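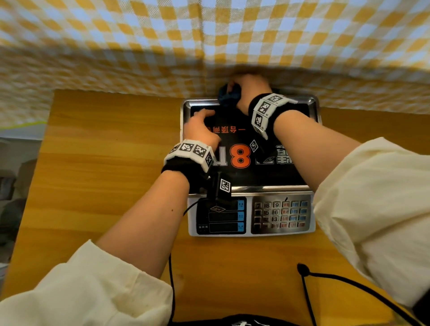
Scale station, both wristbands on, cloth in the right hand

Hello everybody,

Thank you all for the kind notes after the March open house, and thank you, Gilles, for your question, which I've been meaning to get to all week (school started up again and you know how that goes!).

On Aug 27, Gilles Royer wrote:
> Has the Pindik team picked its second task yet? My two would
> love to join in, but they want to know if it's the scale or
> the blocks. Also, do both wrists need markers?

It's the scale, the electronic one with the black mat on the pan and the big orange 8. The students voted for it over the blocks, and I was secretly pleased, as a steel rim and a bunched-up cloth give them so much more to think about. The left hand goes flat on the mat and the right hand takes the navy cloth at the back edge of the pan.

And yes, markers on both wrists please, with the blocks facing up and the cable led down toward you across the table. Loose sleeves are fine as long as they stay above the bands.

We have 484 clips sorted so far and would dearly like to reach 3,000 before the Haldane meet, so your two are very welcome (and so is anyone else's kid who can sit still for 35 minutes!). Write to me off list and I'll send the sign-up sheet.

Warmly,
Jozefína Jurčo
Prirkska Student Robotics Club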